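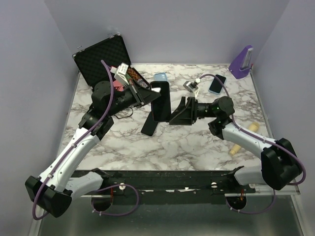
Smartphone, Display dunkel

Vorgang: Anmeldeliste Filmabend mit Diskussion, Einlass-Scan lehnt gültige Codes ab
Gemeldet von: Dima Rizk, Filmreihe Prallirport
Komponente: Drustar Einlass (Web-App), Import aus Pridotia
Status: gelöst

Fehlerbild
Beim Einlass zum Dokumentarfilm wurden QR-Codes mit "Code unbekannt" abgewiesen. Die betroffenen Personen standen auf der ausgedruckten Liste. Manuelle Namenssuche in der App ohne Treffer. Fehler auf allen vier Geräten identisch.

Analyse
1. Netz geprüft. WLAN im Foyer stabil, Abgleich zuletzt fehlerfrei. Timeout steht auf 3.000 ms, wurde laut Protokoll nie erreicht.
2. App-Cache geleert, neu angemeldet. Keine Änderung.
3. Export aus Pridotia gezogen: 1.255 Datensätze für die gesamte Reihe. In Drustar fehlen davon 197.
4. Fehlende Datensätze verglichen. Alle enthalten im Namensfeld Zeichen außerhalb von Latin-1, u. a. Šindelář. Umlaute und ß sind nicht betroffen.
5. Importprotokoll: Die Zeilen werden als "ungültig" übersprungen, der Import meldet trotzdem "abgeschlossen".

Ursache
Importprofil stand auf ISO-8859-1, der Export kommt seit der Umstellung im November in UTF-8. Zeilen mit nicht zulässigen Bytefolgen verwirft der Import ohne Warnung.

Lösung
Importprofil auf UTF-8 gesetzt, Liste der Veranstaltung geleert, Export neu eingelesen. Anzahl stimmt überein. Testscan mit zwei zuvor abgelehnten Codes in Ordnung. Bereits erfasste Einlässe vor dem Leeren als CSV sichern, sie gehen sonst verloren.

Offen
Warnung bei übersprungenen Zeilen als Wunsch an den Hersteller gemeldet. Bis dahin nach jedem Import die Anzahl von Hand vergleichen.

Zuletzt aktualisiert: 20. August 2022

Kommentare

m.k.: Gleiches Problem bei der Warteliste. Die hat ein eigenes Importprofil, muss separat umgestellt werden.

foyer2: Nach dem Neuimport alle Geräte einmal abmelden, sonst bleibt die alte Liste lokal stehen.

Ähnliche Vorgänge
Untertitel laufen nach der Pause asynchron
Funkmikrofon für Publikumsfragen koppelt nicht
Bestätigungsmail wird doppelt verschickt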